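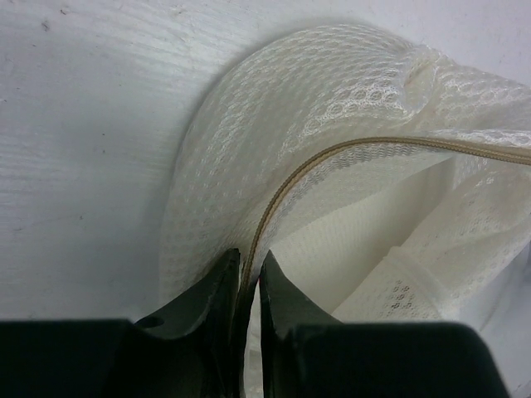 Mesh bag with beige zipper.

Notebooks > Textile Care Workshop > Shrinkage Trials

May, entry opened 9:40 a.m.
Entered by K. Mahawong; read by I. Ibarra

The second lot of Trummer wool blend was received from Plaltden and logged before cutting. Swatches were marked with cotton thread at the usual points, as the ink used on the first lot faded and left two pieces unreadable. Those two have been withdrawn from the record.

Washing was carried out at 60 degrees for the hot set. The cold set remains to be done. Marked length before washing was 159 mm on all hot-set pieces. Readings after drying will be entered on the next page once the swatches have rested flat overnight -- they are not to be pressed or pulled into shape beforehand.

Mr. Ibarra has asked that detergent be weighed and not scooped. The scoop supplied with the Clidgate powder was checked against the scale and gave a different weight each time it was filled. Colleagues are requested to write the weight beside each load.
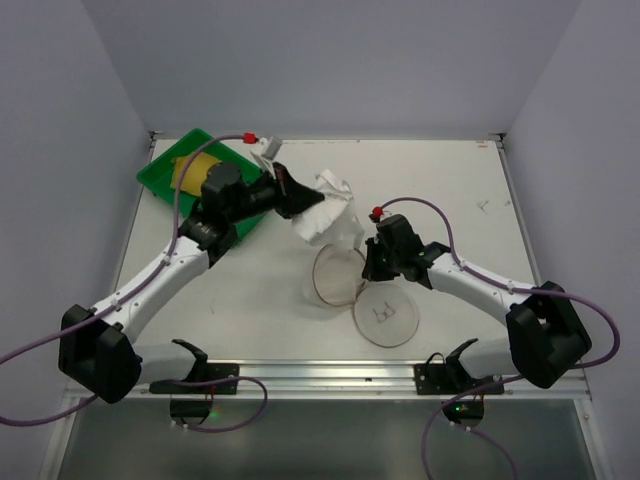
Should the swatches be rinsed a second time before measuring?
One rinse is enough for the hot set, provided the water runs clear; a second rinse adds more agitation and would make the results hard to compare with the first lot.

The edge finish also requires a decision. Swatches 1 to 6 were overlocked and the remainder were left raw. Fraying on the raw pieces makes the outer measurement unreliable, and only the distance between thread marks should be used. The overlocked pieces appear stiffer at the corners -- to be compared again when rested.

Usine has been asked for the finishing notes on the base cloth. No reply at the time of writing. The remaining yardage is on shelf 79, rolled, with the cut end facing out.

2 comments | 0 shares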